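Equipment Planning Board: Second handling unit, budget request for the coming year

Posted by stores_planning
Saturday, January 6, 2024
The Grosthorpe depot asks for comments before its request is submitted. The present task is moving cartons between a floor bin and open shelving.

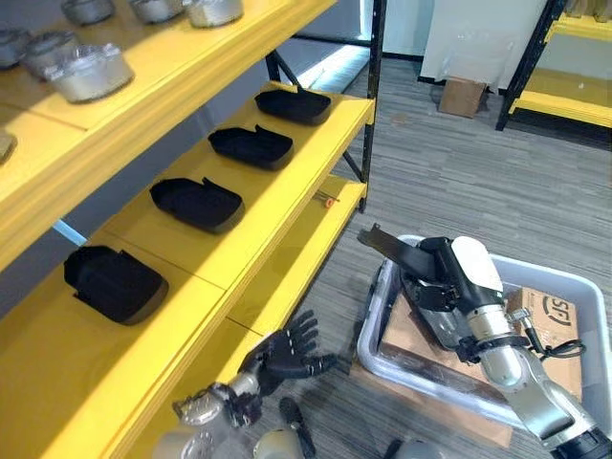 Reply from Brundik
Before any figure is discussed, the depot should state which hand it intends to buy. The two-fingered gripper and the five-fingered hand are separate budget lines and should be priced separately.

Reply from stores_planning
Agreed. The Karpenko quotation lists the gripper at $563 and the five-fingered hand at $4000. Service is $84 a month in either case.

Reply from dreklow_fan
I would ask for the gripper on both arms. Flat boxes and foil pans do not justify five fingers, and the difference would pay for spare parts.

Reply from Brundik
I do not agree. Foil pans bend easily – a replacement budget for crushed stock should be shown beside the saving. Dreklow offers a trial period of six weeks, and I would take it before signing anything.

Reply from north_annex
Please also include the shelving. Our December request was returned with no allowance for it, and new uprights had to come out of the repair account.

Reply from stores_planning
The shelving line will be added. The trial will be listed as an option, with the service charge shown on its own row. Further comments may be posted until the request is closed.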